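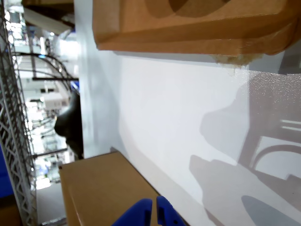

Gillville Public Library
Minutes of the Regular Meeting of the Board

20 May 2018
Posted by the Office of the Board Secretary
3 comments | 8 shares

1. Call to order
The President called the meeting to order in the Gentile Room. A quorum was present. The agenda was approved with one change: the item on summer hours was moved ahead of the item on the book sale.

2. Approval of minutes
The minutes of the March meeting were approved as corrected. In the section on parking, "north lot" should read "south lot."

3. Director's report
The Director reported that 37 new cards were issued to residents of the Braneo district following the school visits. The bookmobile will keep its present stops through the end of the school year. A request for a stop at the Fusasance apartments was received and will be studied before the fall schedule is set.

The Director also reported that the reading room clock has been repaired and that the public copier is still out of service. The Board asked that a sign be placed on the copier directing patrons to the second floor.

4. Summer hours
The Board discussed closing at 8 p.m. on weeknights during the summer. One member asked whether the later hour would affect the children's evening program. The Director replied that the program ends well before closing. Moved and seconded to adopt the summer hours as presented. Carried, with one member opposed.

5. Book sale
The Board reviewed plans for the annual sale of withdrawn and donated books. Donations will be accepted at the rear entrance during open hours. Donors are asked to use cardboard boxes small enough for one person to carry.
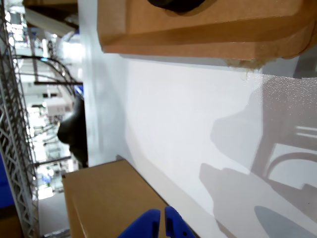
Encyclopedias, textbooks and magazines will not be accepted. Sets with missing volumes may be offered at the discretion of staff. Prices will remain the same as last year. Moved and seconded to set aside $200 for printing and signs. Carried without dissent.

6. Local history collection
The Board considered a proposal to buy acid-free folders for the Gentile family letters at a cost of $400. Members agreed that the letters should not be lent out until the work is complete. Moved and seconded to approve the purchase from the gift fund. Carried without dissent.

7. Public comment
A resident asked that large-print titles be shelved closer to the elevator. The Director will report on available shelf space at the next meeting. A second resident spoke in favor of the Fusasance stop.

8. Adjournment
There being no further business, the meeting was adjourned. The minutes will be presented for approval at the next regular meeting.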